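4.2 Recording rules for hand-held gripper sessions

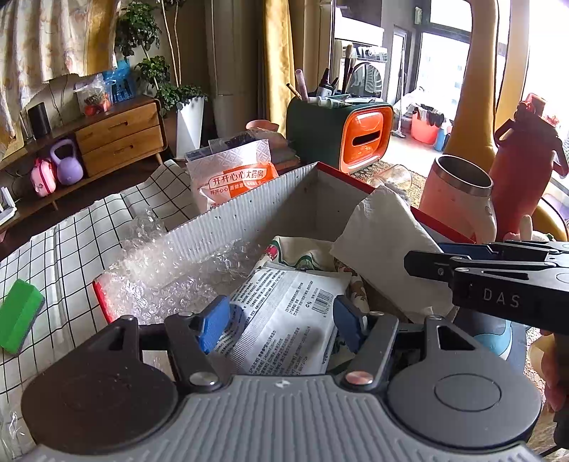

The rules in this section apply to every session recorded for the Ollidik set after the June revision. They were written at the Vindton site and later adopted by Ursu with small changes to the wording.

An operator may start a take only when both finger pads are clean and fully seated. Pads are checked by hand at the start of a session and again after every 100 takes. A worn pad is replaced together with its partner, even if the partner looks good. Mixed pairs gave uneven grip in our first trials and were hard to spot later in the data.

Homes are recorded as they are found. Operators do not clear tables, close curtains or move household items out of view, apart from anything that shows a resident's name or address. Direct sunlight is allowed, and so are shadows cast by the tool itself (Figure 3). Glossy wrappers and clear plastic are kept in the task list for the same reason: the Vema policy has to deal with them in use.

When two grippers work over the same container, one waits outside the rim until the other has lifted clear. A take in which the tools touch is marked "contact" and kept in a separate folder. It may be used for testing but not for training.

Of the first 917 takes reviewed under these rules, almost 500 needed no correction to their labels. The most common fault in the others was a late stop, where the operator kept recording after the item had been released. Section 4.3 gives the trimming procedure.

Figure 3. Hand-held grippers at a cardboard box holding stacked packets, household setting.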